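Chapter 5
Stone in the Home

Marble begins as limestone. Heat and pressure deep in the ground change its grains into larger, tightly locked crystals, and other minerals leave the coloured veins. Granite forms another way - it cools from molten rock - and is much harder. This chapter compares the two and looks at how each wears in daily use. Lemon juice will mark marble but seldom harms granite.

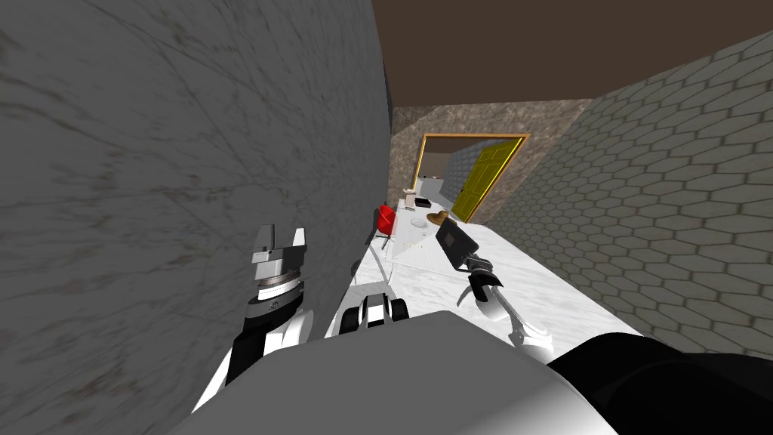 Reading time: 17 minutes

5.1 What marble is made of
Most marble is calcite, a fairly soft mineral.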